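Replaying and trimming two-arm episodes with Skinari

Posted July 23, 2025 by Liesl Oberholzer

Quick writeup because three people asked me the same thing this week. Covers: getting a two-arm recording into Skinari, lining up the streams, marking grasps, cutting it, exporting for training. Assumes you have a bimanual cell running and the recorder already writes files. If it doesn't, go read Ji-hoon's install notes first.

What you need

Skinari installed on the desktop, not the control PC. Playback eats the GPU and the control loop will start missing ticks.
One raw episode folder. Joint states for both arms, gripper commands, all camera streams.
The calibration file from the same day. Same day! Old ones load without any complaint and your overlays will be off.

Step 1. Load the episode

Point it at the folder, not at a file inside it:

skinari open raw/azevedo/ep_2136

Azevedo is just what we call the small-tools task set. Ours are numbered straight through, so episode 2,136 is the one I'll use the whole way down.

First load builds an index. Takes a while. Second time it's instant. If the index step dies partway, delete the .idx folder and run again, don't try to resume it.

You should get a timeline with one row per stream. Left arm, right arm, left gripper, right gripper, then cameras. If a row is missing the recorder didn't write it and Skinari can't help you.

Step 2. Pick your reference view

Everything gets aligned to one stream. I use the head camera becuase both arms and the middle of the table are in it, so a bad offset on either side shows up fast.

skinari ref --stream head
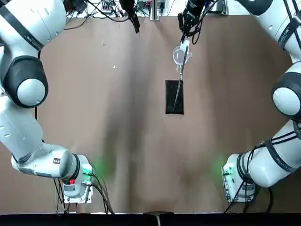 Set the playback speed to quarter and scrub to a moment where one gripper is moving and the other is parked. Joint overlay on. The drawn links should sit on top of the real ones. If they lag behind, your clock offset is wrong, go to step 3. If they're shifted sideways the whole time, that's calibration, go back and check the date on the file.

Don't skip this even if the last episode was fine. Offsets change every time the recorder restarts.

Step 3. Fix the clock offset

Auto first:

skinari sync --auto

It looks for sharp starts and stops in the joint data and matches them to motion in the video. Works on most episodes. Where it falls over:

Slow, smooth episodes. Not enough edges to match.
Both arms moving at once the entire time.
Anything where a thin tool is the only thing moving in the picture. Motion mask drops it as noise.

For those do it by hand. Find a gripper close on the joint timeline, find the same close in the video, press M on both. Do it at least twice, once early and once late. If the two offsets disagree you have drift and you want --linear instead of a fixed offset.

skinari sync --manual --linear

Cameras other than the reference get their own offset. Yes, every one. The tool remembers them per session so it's only annoying once.

Step 4. Check the fixed cameras

Switch to each fixed view and play the same ten or so seconds. You're looking for three things: overlay still on the arm, no frozen stretch, no dropped chunk. Dropped chunks show as gray hatching on the row but frozen ones DON'T, the frames are there, they're all the same frame. Run this:

skinari check --frozen --max-run 7

Anything over seven identical frames in a row gets flagged. Watch out though, an arm that's really holding still can trip it. Look at the joint row before you throw the episode away.

Side views are where link occlusion bites too. An arm can leave the top of the view and come back in further along, and the tracker sometimes decides that's two arms. Set the arm count explicitly in the config:

arms: 2
allow_split_links: true

Fixed it for us. 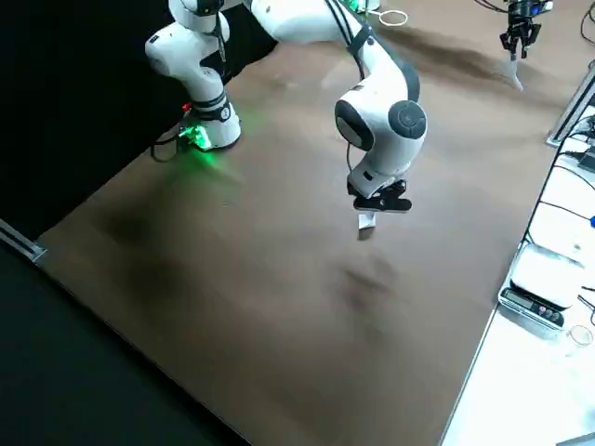

Step 5. Mark segments

Now the boring part. A segment is one label over one stretch of one arm. The labels we use:

idle
approach
grasp
hold
use
release

Keys 1 through 6, in that order. Tab switches arm. Label each arm seperately, they overlap and that's fine. One arm can be in hold while the other one is in approach, the exporter handles it.

Rules we settled on after arguing:

Grasp starts when the fingers start closing, not at contact. You can't see contact reliably and the command stream gives you closing for free.
Hold starts when the gripper width stops changing.
Use is only for when the tool is doing its job on something.
An empty gripper hovering is idle, even if it's clearly about to do something.

Soft stuff is harder. With paper or tissue the width keeps creeping after the fingers have it, so the stop-changing rule never fires. Raise the width tolerance for that arm:

skinari label --arm right --width-tol 0.8

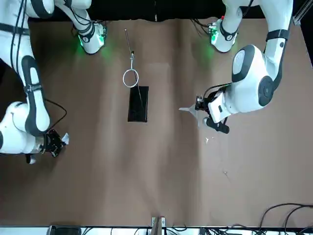 Left and right in the labels always mean the robot's left and right. Not yours. In a view from across the table they swap and you WILL label half an episode backwards at least once. Turn on the side tags (View, Arm Tags) and leave them on. If you already did it backwards there's a swap command so don't relabel by hand:

skinari label --swap-arms

Save often. Autosave runs every 300 seconds and that is a lot of keypresses to lose.

Step 6. Trim

Cut the dead time at both ends. Leave a little idle in front of the first approach, the policy needs to see the start pose. We keep it short. Trimming is nondestructive, it only writes in and out points, raw folder doesn't get touched.

skinari trim --keep-idle 1.5

Gaps in the middle: leave them. Cutting the middle makes a jump in joint position and the training loader will reject it, or worse it won't.

Step 7. Export

skinari export --format ferkau --out train/azevedo

Ferkau is our loader format. If you use somthing else there's a plain option that writes one table per arm plus the video files. Then validate:

ferkau validate train/azevedo

Common errors

"action length mismatch" - you trimmed before syncing. Redo the sync, then trim again.
"unlabeled span" - there's a hole between two segments. Press G in the labeler to jump to it.
"gripper out of range" - gripper wasn't zeroed at startup. Episode is salvageable with --rezero if the fingers fully close at some point.
"unknown host grerarer" - the export wants the storage box mounted. Grerarer unmounts itself after a reboot, mount it and run again.

Ji-hoon Byun has a batch version of steps 3 and 4 that runs over a whole folder, it's in the tools repo under scripts/batch_sync. Still needs a person for the manual cases. I'll add the flags for it to this page when he's done changing them.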